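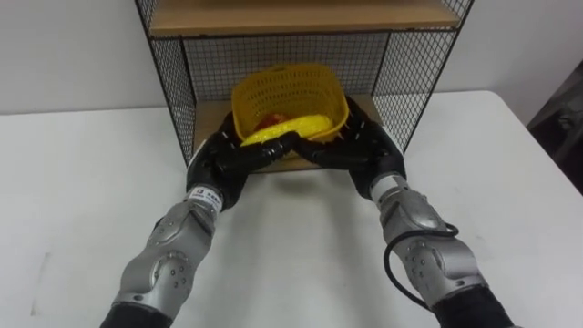 Unit 6: Starting and Charging Faults

Reading before lab: the Pellamer shop manual, chapter on batteries and cables. Bring your meter and a pencil. The Dideck sedan will be in bay 2 and the Clarel pickup will be outside by the fence.

1. What the customer says

Most cars in this unit come in with one of three complaints on the work order: "won't crank," "cranks slow," or "battery keeps dying." These are different faults and they get different tests. Write down the exact words, then turn the key yourself and write down what you hear. A single loud click, a string of fast clicks, and silence each point somewhere else.

Fast clicking: low voltage at the battery, or a poor connection under load.
Single click: solenoid pulls in but the motor doesn't turn. Check cables, then the starter.
Silence: control side. Fuse, relay, park/neutral switch, clutch switch, ignition switch.
Spins but engine doesn't turn: drive gear or flywheel teeth.

2. Battery first

Look at the case and the posts before you hook anything up. If the case is cracked, bulged, or frozen, stop there and tell the instructor. Safety glasses stay on for this whole section.

Open-circuit voltage, engine off, surface charge removed (headlights on for two minutes, off, wait a few minutes):

12.6 V - full
12.4 V - three quarters
12.2 V - half
12.0 V or less - charge before testing anything else

A battery at 12.6 can still fail under load. Voltage tells you state of charge. The load test tells you if the battery can deliver. Load at half the cold cranking amps rating for 15 seconds and watch that it stays at 9.6 V or better at 70 degrees F. Students lose points every year for load testing a battery that was only half charged.

3. Voltage drop on the cables

This is the part of the lab that takes the longest. An ohmmeter will pass a cable that has five good strands left in it, so we measure with current flowing.

Disable fuel or ignition so the engine can crank without starting. Meter on DC volts.

Positive side: red lead on the battery post itself (not the clamp), black lead on the starter stud. Crank and read.
Ground side: red lead on the starter housing, black lead on the negative post. Crank and read.

We use 0.5 V as the limit for the whole positive side and 0.2 V for the ground side. If you're over, move one lead along the circuit a joint at a time until the reading falls. The bad spot is between the last two places you touched.

Worked reading from the Clarel: positive side 0.31 V, ground side 1.4 V. The strap at the block had paint under the lug. Cleaned and retightened, ground side 0.09 V.

4. Starter draw

Clamp the amp probe around the negative cable - all of it, if there is more than one wire at the post. Zero the probe first. The four-cylinder in the Dideck should draw up to 200 amps once it is spinning. High draw with slow cranking means a dragging starter or a tight engine. Low draw with slow cranking means resistance, so go back to section 3.

5. Charging

Engine at fast idle, loads off, look for 13.8 to 14.7 V at the battery. Turn on the headlights, blower, and rear defroster and it should hold above 13.5. Many newer cars let the computer set the target, so a low reading with a full battery may be normal. Check the Agyeman data sheet in the back of your binder before calling an alternator bad.

For "battery keeps dying," do the parasitic draw test on page two of the lab sheet. Let the modules go to sleep first. Over 50 mA after that, measure across the fuses one by one.

Turn in: completed lab sheet, both voltage drop readings with units, and one sentence stating the fault. Sheets without units come back.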